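Flowers that never need watering (and why I've stopped being snooty about them)

02/02/2025
Posted by Catarina Paiva

So I have a confession. For years I was the person who picked up a silk rose in a shop, rubbed the petal between two fingers and put it back down with a face. My mum in Bragança had a vase of them on top of the television, faded to the colour of weak tea, and I swore I'd never have one in the house.

Well. I've completely changed my mind! It started in September, when I was clearing out the hall cupboard and found a bag of stems left over from my cousin's wedding. I stuck them in a jug to get them off the floor, and by teatime I'd moved the jug to the kitchen windowsill, then the landing, then next to the bath. Every corner I tried looked more cheerful. I was hooked.

My favourite mix at the moment is red and pink together. I know, I know, we were all told they clash, but with flowers it works beautifully, especially if the blooms have a bit of yellow in the middle to pull everything along. Then you want green leaves, and something a bit yellowy-green and wispy to fill the gaps. Keep the heads bunched close together. Spread them out too far and you start seeing the plastic stalks, and the spell is gone.

The pot matters just as much. I used to go for white every time (safe, dull) but teal is gorgeous under red and pink, and on a white round table it really sings.

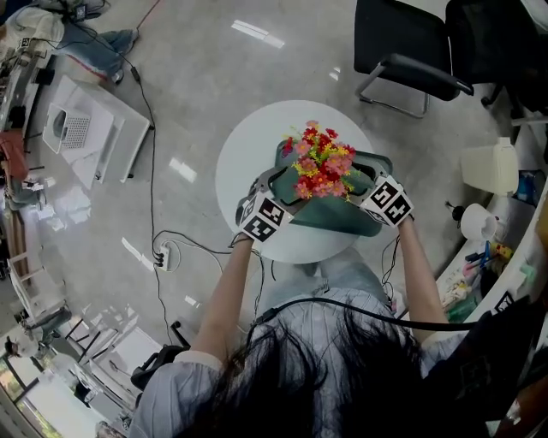 Red and pink blooms in the teal-green pot, on the round white table.

I love a round table for this sort of thing because there's no front or back. You can walk round it and fuss with the arrangement from every side, which I do, constantly. Slightly off the middle is nice too. Dead centre always looks a bit hotel breakfast room to me, and you've more space left for a cup of tea and the post.

A few things I've picked up along the way. Bend the stems before they go in, even just a little, so they aren't all standing to attention. Put something heavy in the bottom of the pot; I use gravel from the Bultdale garden centre, and a bag lasts ages. For dust, a hairdryer on the cool setting and a soft paintbrush for the fiddly bits. And keep them out of strong sun if you can, or you'll end up with my mum's tea-coloured ones!

I get most of my stems from the Saturday-style bric-a-brac stalls in Kivolstead, where there's a crate of odd ones at the back for 50p each. You have to rummage. I came home with 16 last time and only meant to buy three.

Next I want to try a big blowsy all-yellow one for the landing, in a dark blue pot if I can find the right one. If you've seen any, please tell me where!

Share this post | 16 shares | 3 comments

Comments

Moira T.
The gravel tip is a good one, mine topple over every time the cat goes past. Would sand do?

Catarina
Sand's fine, Moira, just line the pot with a bag first or it gets everywhere.

Pennyfold
I've still got my gran's silk sweet peas and wouldn't part with them. Red and pink forever!

Contact | © Catarina Paiva | Back to top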